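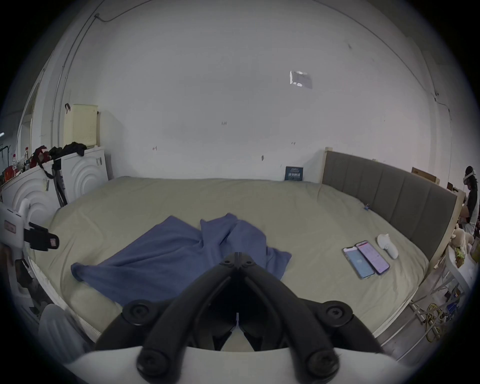 Ultberg changes linen billing for short-stay rentals

29 March 2023

Short-stay rental operators in Ultberg will pay for bed linen by weight instead of by the piece under a revised laundry tariff published this week by Zatex, the company that runs the town's shared wash plant. The tariff covers sheets, pillowcases, duvet covers and towels collected from registered rental units.

The plant has billed by the piece since it opened. Under that system a fitted sheet for a large bed was charged at the same rate as a hand towel, and operators with mostly large beds paid less per pound than operators with single rooms. Zatex said in a notice to customers that the per-piece rate no longer matched the cost of water, heat and drying time.

The new rate is calculated on dry weight at intake. Bags are weighed at the loading door and the figure is printed on the receipt. Bags under 9 pounds are billed at the 9-pound minimum. Colored items must be bagged apart from white and beige items, and mixed bags will be sorted by plant staff at an added charge.

A total of 411 rental units are registered with the plant. Most are in the old harbor district and along Acuña Street, where several apartment buildings were converted to short stays after the ferry terminal was extended. The remaining units are in Flernau, across the river, and are served by a separate collection van.

Collection times in Flernau will also change. The van will make one morning round in place of the present morning and late afternoon rounds. Operators with same-day turnovers can bring bags to the plant themselves until 2 p.m. and will not be charged for collection. Clean linen ordered by noon will still be delivered the next morning.

The notice sets out how beds should be stripped before pickup. Fitted sheets are to be pulled off from the corners and shaken out over the mattress, and towels are to be kept out of the sheet bag. Items left behind by guests have been a recurring cost: the plant logged 37 such items in its drying area during the winter, most of them chargers, earphones and phones. Two dryers were taken out of service for repair as a result. From now on, any damage traced to a tagged bag will be billed to the unit it came from.

Wash temperature for cotton bedding stays at 140 degrees Fahrenheit. Blends and dark towels will be washed at a lower setting unless the operator asks otherwise in writing.

Operators have until the end of March to return the new account form. Those who do not return it will be moved to the weight rate automatically, with collection limited to 40 pounds per visit until the form is received. Tagged bags can be picked up at the plant office during loading hours.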